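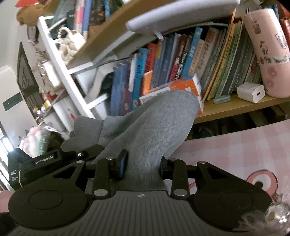 October 1, 2024
Room notebook, Pruston flat, back bedroom

Started on the bookshelf and desk top. The rule from April still stands: clothes off the shelf first, then small loose items, then boxes, and books last. Last time I began with the books and had to move everything twice.

Clothes. One gray sock, pinched in the gripper in front of the books, toe up against the orange and white box. No partner on this shelf. It goes in the odd sock bag until the laundry has been sorted. If the bag still has it at the end of the month it becomes a dust cloth, same as the others.

Small items. White USB power adapter, no cable with it. It was standing in front of the pink container with the little cartoons on it. I want all adapters in the desk drawer from now on, left side, and cables on the right. The small teal block next to it looks like an eraser, so pencil case. Gray plush piece stays out until I know where it belongs. Did not want to put it in the toy bin and then have to dig for it.

Boxes. The orange and white one was on its side, taking up shelf board that could be used. Stand it upright at the end of the row or move it down to the closet. I lean toward the closet. The pink container can stay where it is for now, it does no harm at that end.

Books. Chinese titles make up the main row and should stay together. The thin picture books are at the right and they slump as soon as one is taken out. Two things to try:
– a metal bookend from the Gullel pack (4 left, in the hall cupboard)
– a magazine file, with the picture books in it spine out

I would try the bookend first. The magazine files from Estatholm are deep and will stick out past the shelf edge.

No sorting by color. We did that in the Akinola house and it looked fine for a week, then nothing could be found. Keep series together, tall ones toward one end, and leave a hand's width free so a book can go back in without force.

Top of the shelf. More books up there, upright, and the desk lamp arm comes across over the shelf top. Check that the arm can swing its full way before putting anything else up. The brown plush toy can keep its place.

Time: 19 minutes for the clothes and small items. Books not started.

To do next
Dust the boards while the row is out, dry cloth only
Measure shelf depth before buying any more files
Ask at home about the plush piece
Look for the other sock behind the desk and in the bedding

Correction to the April page: the odd sock bag hangs on the inside of the closet door, I wrote hall cupboard.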